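Fasero's IPO tracker, after one earnings season

I signed up for Fasero in October, the week Clondus filed to go public, on the theory that a person who reads prospectuses for fun should at least be reading them faster. The plan I picked costs $18 a month. There is a cheaper one, but it delays new filings by a day, and at that point you may as well wait for the newspaper.

The pitch is simple. You follow a company, and when it files something with the SEC, Fasero pulls the document, marks what changed from the last version and puts the changes in a sidebar. My first test was the Clondus filing, all 619 pages of it. The sidebar was ready before my coffee was. It caught the new share class, the bigger credit line and a risk factor about losing key staff that had grown by two paragraphs between drafts. I would have missed that last one, and the chief financial officer left the following month.

It is less sure of itself with numbers. When Draltmont restated its revenue, Fasero flagged every table in the document as new, including the one listing office leases. A tool that highlights everything is a yellow piece of paper. 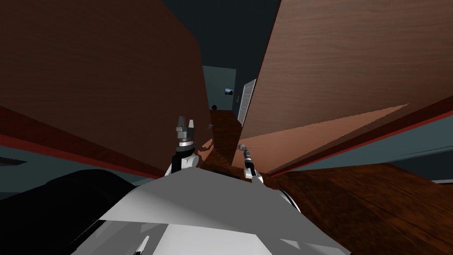
The alerts need work too. You can choose email, text or both, and whatever you choose, you will get both. I had around 100 of them in the first two weeks, most telling me that a lawyer had fixed a comma. There is a setting called Material Only, buried under Account and then under Preferences, and once I found it things calmed down a lot. It should be on from the start.

Support is one person, as far as I can tell. Her name is Rosângela Rezende, she answers within the hour, and she once talked me through exporting a cap table to a spreadsheet with more patience than I deserved. The export still drops the footnotes – she says a fix is coming – so keep the original open if you care who holds the warrants. You should care who holds the warrants.

I also tried Evangelista, the older rival, for a month. It has better charts and a search box that seems to resent being used. For anyone who mostly wants price history, it's fine. For reading filings, I went back to Fasero and renewed.

Score: 7 out of 10. I'd add a point for the footnotes and another if it stopped texting me at 5 a.m.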